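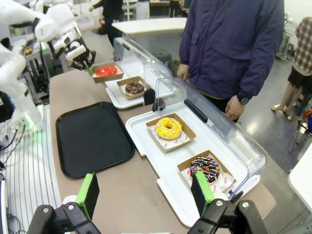

Les donuts dans leurs boîtes, le plateau noir à côté, et la pince ouverte au premier plan.

Foire aux questions : les robots et les corvées, on en est où ?

Je suis Ainhoa Ortuño et je tiens cette page depuis que ma boîte mail déborde. Vous me posez presque toujours les mêmes choses après mes ateliers, alors voilà, je réponds ici une bonne fois (enfin, jusqu'à la prochaine mise à jour !).

Est-ce qu'un robot peut servir un donut à ma place ?
Oui, dans de bonnes conditions. Un comptoir bien dégagé, une boîte toujours orientée pareil, un plateau dont la place ne bouge pas : là, un bras s'en sort bien. Déplacez la boîte, tournez-la, refermez à moitié le couvercle de la vitrine, et ça devient nettement moins drôle. Chez Prasholm, le café où j'ai fait mes premiers essais, mon record est de 17 boîtes d'affilée sans toucher à rien. La suivante a fini glaçage contre comptoir.

Pourquoi prendre la boîte et pas le donut ?
Parce qu'un donut glacé, c'est mou, ça colle et ça marque. Une boîte en carton a des bords, on sait où poser les doigts. Elle se déforme quand même si on serre trop, et j'en ai écrasé un bon paquet en réglant la force.

Et la vitrine transparente, ça pose problème ?
Énormément ! Le plastique transparent, c'est ma bête noire. Les reflets trompent les caméras, et un couvercle arrondi n'aide pas. Kusum Nishad, avec qui j'anime les ateliers, commence toujours par changer l'éclairage avant de toucher au moindre réglage. Moi j'ai longtemps fait l'inverse et j'y ai perdu des après-midi entiers.

C'est plus rapide qu'une personne ?
Non. Sur mon dernier chronométrage, le bras mettait 30 secondes pour poser une boîte sur le plateau. Un serveur fait ça en deux secondes en racontant sa soirée.

À la maison, qu'est-ce qui marche déjà ?
L'aspirateur, évidemment, si vous n'avez pas trop de câbles par terre. La tondeuse aussi. Pour le reste, je suis plus réservée. Plier le linge, j'ai vu des choses très jolies en démonstration, mais je ne confierais pas mes chemisiers. Vider le lave-vaisselle, ça dépend furieusement de votre vaisselle : des assiettes identiques, pourquoi pas, mes bols dépareillés, non merci.

Et dans un atelier ou un magasin ?
C'est là que je suis le plus optimiste. Chez Kotero, qui prépare des colis de pièces détachées, 70 % des références passent maintenant par un bras. Les autres restent à la main : sachets souples, pièces huileuses, tout ce qui s'emmêle. Personne n'y voit un échec, et les équipes sont plutôt contentes de ne plus faire les cartons les plus répétitifs.

Deux bras, c'est mieux qu'un ?
Pour tenir un couvercle d'un côté et attraper quelque chose de l'autre, oui, sans hésiter. Mais il faut aussi éviter qu'ils se cognent, et le réglage prend bien plus de temps. Commencez avec un seul.

Je peux assister à un atelier ?
Avec plaisir ! Le prochain a lieu en juillet à Nogueira, à partir de 14 h. L'inscription se fait par le formulaire de contact, en précisant la corvée que vous aimeriez voir testée. Les enfants sont les bienvenus avec un adulte, et prévoyez des chaussures fermées.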